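4. Course project: the kitchen reset task

4.1 Setting and participants

The project component of the Promska unit runs over a single semester and is taken mostly by third-year students who have finished kinematics and are still in good spirits. Teams draw a household task from a list. The task discussed in this section, the kitchen reset, asks a team to return a disordered set of kitchen items to an agreed layout under teleoperation, and then to train a policy on the recordings. It was chosen by 16 teams across the Dretbridge and Arnitz campuses, several of whom told us in their proposals that it looked like the easy one.

Teams wrote their own layout specification before collecting any data. We had expected this to be a formality. The median specification went through five drafts, and the longest ran to more pages than the final report it was meant to support. A good deal of that length concerned the word "upright". Students who had programmed without complaint in three languages discovered strong and incompatible views on which way up an appliance goes, and whether an object on the wrong face counts as misplaced, fallen or a separate category of failure. We declined to arbitrate, and marked on consistency alone.

4.2 Data collection

Demonstrations were recorded in the evenings, when the lab was available and the students' judgement was not always at its best. Across both campuses the teams logged 2,365 episodes. After the screening described by the Fankhauser protocol, which we adopted for the unit in April, 1,443 were kept. The commonest reasons for rejection were an operator who stopped early, a start state that did not match the one declared in the log, and an episode labelled "test pls ignore", of which there was an impressive variety.

Start states were to be randomised by drawing cards. In practice, several teams found the cards tiresome and favoured an arrangement by hand that they described as random. When we plotted these, the objects kept a polite distance from one another and from the table edge, much as guests do at a function where they know only the host. Figure 3 gives a start state from the appliance variant of the task, in which the toaster oven is part of the disorder and has to be dealt with along with the cookware and the toy food.
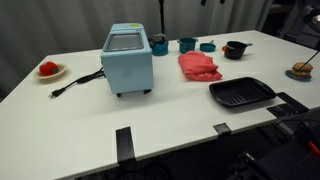 Figure 3. Start state, appliance variant, with the oven on its end.

The appliance variant was optional and carried bonus marks, which explains its popularity better than any appetite for difficulty. Its effect on planning was larger than its effect on the robot. Teams that attempted it had to settle an order of operations in advance, and their written plans were markedly clearer than those of teams who left the oven alone. Their operators, given the plan, then ignored it in the first session and went for whatever was nearest. By the second session most had come round to their own document.

Cloth remained a sore point throughout. The specifications generally gave it one line ("cloth folded neatly"), and no two markers in our trial round agreed on whether a given fold was neat. We have since replaced the phrase with a required outline on the tabletop, and the students have moved their objections to the thickness of the outline.

4.3 Assessment

Marks were divided between the specification, the cleaned dataset and a reflective report, with nothing riding on policy performance. We recommend this arrangement to colleagues. It removes the incentive to record the same comfortable start state all night, and it allows a team whose policy does very little to write candidly about why. Several of the strongest reports came from teams in that position, including one whose failure analysis we now hand out to the incoming group, with the authors' permission and over their mild embarrassment.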